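Reading an old apothecary's manual, part two

23 Nov 2023

I said in July that I would write up the rest of the receipt book once I had finished transcribing it. I have finished transcribing it, except for four leaves that are stuck together and which I am not going to touch without help.

For those who missed the first post, the book is a handwritten manual of remedies from the Kaltton estate sale. It has 32 gatherings, a limp vellum cover and no title page. The first owner signed it "Hassanpour" in a neat hand inside the front board, and a second owner crossed the name out and did not add another. The text is mostly Latin with plant names in two or three other languages, and there is a section near the back in a later English hand. I paid 600 for it, which was more than I wanted to pay, and the shipping was extra.

The main text is arranged by part of the body, head to foot, which was the usual way to do it for a very long time. Headaches come first and gout comes near the end. Under each complaint there are between three and a dozen remedies, with the weights given in the old apothecaries' signs for drams, scruples and ounces. The writer was careful about weights. He was less careful about names, and the same root turns up under four spellings.
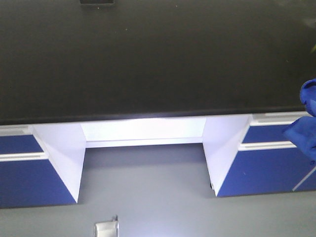

The theriac pages

Theriac was the big compound remedy that nearly every apothecary had to know. It was supposed to work against poison, and later against almost anything. Recipes with sixty or more ingredients were common, and viper flesh was the famous one. My writer gives a short version that leaves the viper out altogether. He puts in opium, honey, cinnamon, myrrh, gentian and a long list of seeds, and then tells the reader to let it stand for months before using it.

What I like about this part is the margins. Somebody, and I think it was the second owner, has written prices next to the ingredients. The saffron is underlined twice. Next to the myrrh it says "the cheap will serve," in English, and then further down the page "no it will not."

There are also small crosses beside a few of the recipes. I first took these for a sign that the remedy had worked, or that the patient had died. Vimala Bhat, who has read many more of these than I have, wrote to me that they are more likely to be a copyist's marks, showing where he had gotten to when he stopped for the day. The spacing fits. The crosses fall at fairly even intervals and the ink often changes just after one. I have dropped my theory.

The plant names

This took the longest. I made a list of every plant word in the book and came out with 1173 entries, counting each spelling separately. I have matched 600 of them to a modern name that I am comfortable with. Some of the others are easy guesses that I have not checked, and a good many are just hard.

The trouble is that an old name does not always point to one plant. "Consolida" could be comfrey, but it was used for daisies and bugle too, and for several other things people put on wounds. The writer sometimes adds "major" or "minor," which helps, and sometimes adds "the right one," which does not.

Prasert Jitpraphai sent me a scan of a printed herbal with an index of synonyms, and that cleared up most of the trouble in the chapter on the eyes. I had been reading one word as fennel for weeks. It is celandine. If you copied the eye wash table out of my July post, please correct lines two and five. I have fixed them on the page.

I keep the list in a plain spreadsheet. I tried Flitport for a while, but it kept turning the dram sign into a question mark and I lost an evening putting them back.
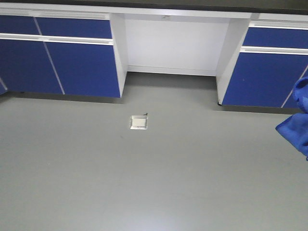
Lab benches with blue drawers and doors.

The English section

The last part is different in kind. It is eleven leaves of notes in English, mostly about people in a place the writer calls Treltia, which I cannot find on any map. He records coughs, fevers, a broken wrist and a child who swallowed a button. He bled people, as you would expect, but less often than I had thought he would. For the child with the button he wrote "bread, and wait," and two lines later, "came to good end."

He also copied out some of the Latin remedies and changed them. The doses of opium are smaller in his versions. He gives no reason. In one place he cuts a recipe of nineteen ingredients down to five and writes the new one out twice, the second time more neatly.

The four stuck leaves come right after that. I have asked a paper conservator for a quote and will post the English section in full once I hear back. The spreadsheet is available to anyone who wants it, and corrections to the plant names are welcome, especially for the chapter on the stomach.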